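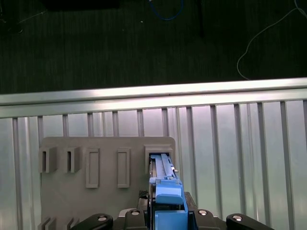 図1 保持プレート上段。5つの区画が横一列。開口の細いもの、浅い枠状のもの、幅の広いもの。

3.2 取り外し部品の仮置き

デスクトップ機の解体では、部品を外す手間より外した後の置き場所のほうが問題になりやすい。平置きだとすぐ混ざる。Pirthorpeの回収拠点では年に3,000台の筐体を扱っており、以前は浅いトレイにまとめて入れていた。メモリの上にドライブ、その上にケーブル。後工程で仕分けし直し。二度手間である。

そこで部品を立てて差す方式に切り替えた。プレートはZirwoodの試作品で、区画ごとに形が異なる(図1)。細い縦の開口をもつブロックと、浅い縁だけの枠が同じ列にある。枠のほうは深さがないので、差すというより当てる感覚に近い。作業者への聞き取りでも、どこまで押し込めばよいのか分かりにくいという声が複数あった。区画の横に部品名を書く案も出たが、今回は見送り。機種が変わると書き直しになるため。

置き方の規則は簡単にした。外した順に置かない。種類で置く。空いている区画があっても別種の部品は入れない。迷ったら作業台の端によけておき、あとで判断。最後の項目は当初なかったもので、木曜の試行のあとに追加した。

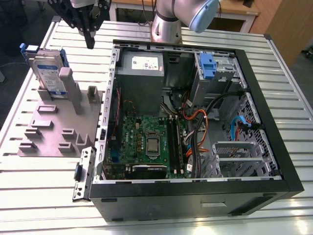 図2 側板を外して横に寝かせた筐体と、その左の保持プレート。ドライブはキャディごと立てて置く。

筐体は横置き、開口面を上にする。立てたままでも作業はできるが、手元が暗い。配線も垂れてくる。図2の機種では電源部のラベルと基板が同じ向きから見えるので、型番の確認と取り外しの段取りを続けて行える。プレートは筐体の左。右利きの作業者には遠いという意見もあったが、右側に置くとドライブケージ付近の作業で腕が当たりやすく、結局左に落ち着いた。

手順上いちばん厄介なのは配線である。電源からの束が筐体の中を横切る機種では、先に束をよけておかないと下の部品をを引き抜くときに引っかかる。コネクタを全部外してから始めるか、必要な分だけ外すか。Fetbergの手引きは前者、Yeohの手引きは後者で、両者は一致しない。本研究では後者を採った。外したコネクタが多いほど、組み戻す場合の確認箇所が増えるからである。ただし再利用せず素材として出す個体なら前者でも困らない。ここは目的次第。

ドライブの扱いには別の注意がある。

・キャディから抜かずに置く。ねじの紛失防止。
・ラベル面は作業者側に向ける。
・端子側に指をかけない。
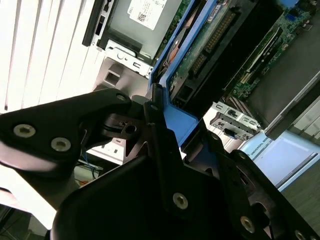

ラベルの向きをそろえる規則は細かすぎると言われたが、効果は大きかった。2月の集計では800台分のドライブを記録し、読み取りのために手に取り直す回数が目に見えて減った。管理番号の転記ミスも減少傾向。ただし記録者が途中で交代しており、この点は割り引いて読む必要がある。

キャディの色や形は機種によって違う。保持側の寸法を1種類に決めてしまうと、入らないものが必ず出る。今回対象とした9機種のうち4機種は、幅の調整なしでは収まらなかった。薄いスペーサーをかませて対応したが、作業のたびに出し入れするのは面倒で、途中から幅の広い区画に寄せて置くやり方が自然に広まった。規則には書いていない運用である。悪くはないが、多少傾く。

メモリについては未整理。小さいのでまとめて置きたくなるが、重ねると端子に触れる。1枚ずつ立てるのが望ましく、細い区画の数がもう少し欲しい。拡張カードも同様で、長さがまちまちのため現状では平置きとの併用になっている。区画の配置の見直しは次節で扱かう。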